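Stepwell walk at Mosside: notes for members

The June outing goes to the old stepwell at Mosside, and Keerthana Reddy has asked for the practical notes to go in the newsletter so that she does not have to answer the same questions by email. The coach leaves Doltville at 7.30 in the morning from the stop outside the post office. It will not wait, as the driver has a school run later in the day.

The well lies at the bottom of the village, behind the grain market. From the road there is very little to see except a low wall and a neem tree. Once you are through the gate the ground drops away and there are 60 steps down to the first landing, cut from the same grey stone as the market arches. They are uneven, and the lower ones can be slippery. Please wear shoes with a proper grip. Sandals can be left on the coach.

Most of what stands today is thought to be 900 years old, although the pavilion on the east side is a later addition. Kumaresan Kulkarni will lead the walk and point out the carvings on the second landing, where there is a row of musicians and a rather worn elephant. He has also promised to show us the mason's marks, which most visitors walk straight past.

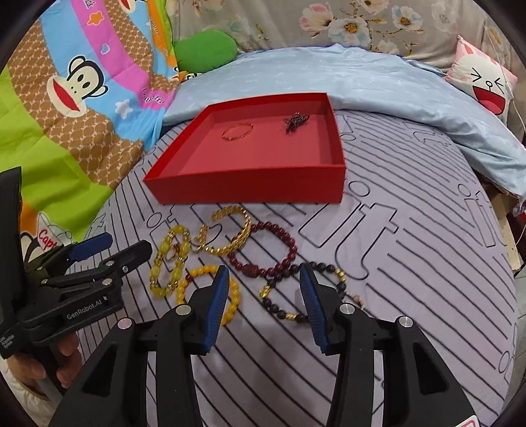
Tickets are bought at the gate and cash is easier than card. The small shrine beside the well is still in use – shoulders and knees should be covered, and shoes come off at the door. Photography is allowed on the steps and landings but not inside the shrine. Tripods need a permit, and we have not applied for one.

Lunch will be at Forka, five minutes' walk back towards the market. They are doing a set vegetarian meal for us, with rice, two vegetable dishes, dal and buttermilk. Anyone who needs something different should tell Yamuna Kurian when they book. The afternoon is free until the coach goes back at 3.30. The market is worth an hour, and there is a shaded path along the tank for those who would prefer to sit.

Eilidh Paterson went in the winter and says the water was high enough to cover the bottom landing. It should be much lower now, unless the rains come early. If there is heavy rain the night before, the steps are closed and we will go to the fort museum instead.

Names to Yamuna please, with a phone number. There are 2 seats at the front of the coach for people who get travel sick, so say so if you would like one.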